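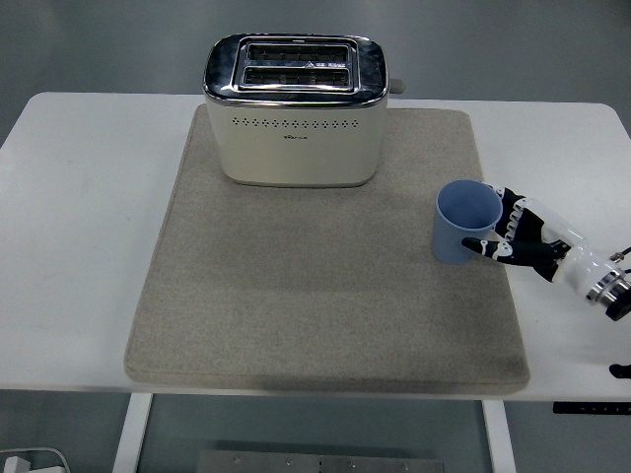 Figure 1. Two-slot toaster and light blue cup on the felt mat.

3. Breakfast station layout

Our unit asked each group to plan a small breakfast station for a shared student kitchen. We chose toast and a cold drink because most people in the building have one or the other before class. The station had to fit on one white table and be easy to wipe down.

The toaster stands near the back of the mat with its slots facing up and the lever on the right. Kitano brand felt was our first choice for the mat, but the colour was out of stock, so we bought the beige from Birkix. We left a strip of bare table on both sides for plates.

We compared 2 positions for the cup. Position A is well to the right of the toaster. Position B is directly in front of it.

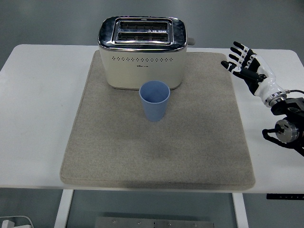 Position B takes up less of the mat, but a person reaching for the toaster has to reach over the cup. In our survey 13 of 15 students preferred Position A. The other two said they would move the cup anyway.

Crumbs were the main complaint in the comments. Felt holds them more than a hard tray does, and it needs to be shaken out over a bin. We also think the mat should stop short of the toaster in the next version, as felt is a poor surface to have under a heating appliance.

The mat and cup came in under our $100 budget. The toaster was on loan from the Stiltley common room and is not included in the costs in Section 4.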